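Good evening, everyone, and thanks for coming out to the Hurkemley hall in November. (Wait for the chairs to settle. Thank Helard for the soup.)

So, my talk is about learning to eat slowly, a thing I came to late and rather grumpily. I grew up at a table where the last one finished did the dishes, and you can imagine the speeds we reached! In 2000 I was 19, boarding in Bestuslow, and my landlady, Mrs Dunne, set the table properly every evening, even for a boiled egg. A tray, a bowl with a saucer under it, everything given its own bit of room.
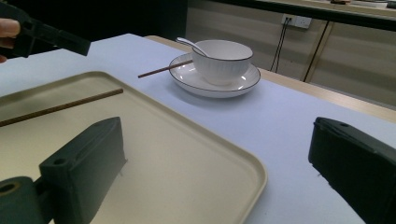

Eoin Lenihan wrote back, when I sent round my outline, that slow eating is all very well until you have 2 toddlers and a bath to run, and could I please say something for the rest of us.

Fair point, Eoin, and I'll try. (Pause, look for him near the back.) Start with one meal, whichever is your calmest, even if that's toast after the kids are down. Put the cutlery down between mouthfuls. Chopsticks helped me no end, as I'm still clumsy with them and can't shovel. My favourite for the job is a plain wooden pair. 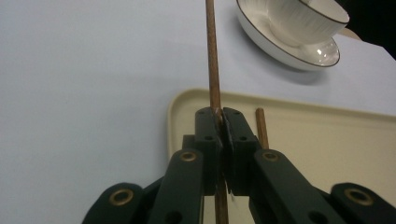
A wooden chopstick, held upright.

(Pass the bread around now and let people chew. Leave the quiet alone for a bit, then questions until the kettle's ready.)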